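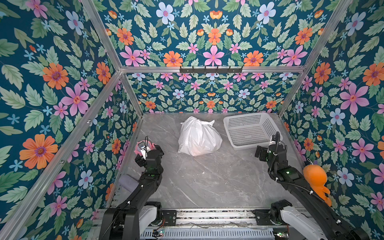
Rillen Recipe Margins

A text collection of handwritten notes found in the margins of secondhand cookbooks. Version 3.

What's in it

2,491 notes, typed up one per row. Most are about cooking. A fair number are about relatives. The longest is a full page on the subject of gravy, and the shortest is the word "no," underlined.

The books came from the Rillen library sale and from a box bought at the Gorkisska flea market, which was sold to me as sheet music.

Files

notes.csv has the notes themselves
books.csv has one row per book, with whatever title and printing year survived the gravy
spelling.txt lists the odd spellings I left alone

Columns in notes.csv

note_id: a number. Gaps are duplicates I removed. They are not coming back.
book_id: matches books.csv
page: blank if the note was on a loose slip
text: the note as written, including "tumeric," which outnumbers the correct spelling
ink: pencil, pen, or unknown
mood: see below

About the mood column

Aliyu, the tagging tool I used, offers 9 moods. I ended up needing "resigned" far more than "happy." I tagged everything myself over one winter, and by February my own mood was leaking into the column. Treat it as a rough sorting aid. If you are training anything on it, please write and tell me how badly it went.

Known problems

Almost 40 notes are in a shorthand I can't read. They are marked [shorthand] and may be either recipes or complaints.

Fractions were typed by hand. If a note calls for 12 cups of salt, it meant one half.

Cake is heavily overrepresented. Fish barely appears. I can't say whether people were content with their fish or had given up on it.

Names, phone numbers and street addresses have been replaced with [name], [phone] and [address]. One writer addressed every note to the same [name], and it reads a little coldly now.

Loading it

The files are plain UTF-8 with commas. Text fields are quoted, and some contain line breaks, so a real CSV reader is a must. The Rondier importer drops everything after the first line break, so the gravy page arrives as "Start over."

License

Do what you like with it, with credit to Rillen Recipe Margins. I haven't tested the recipes. Corrections are welcome through the issues page, and I get to them in June.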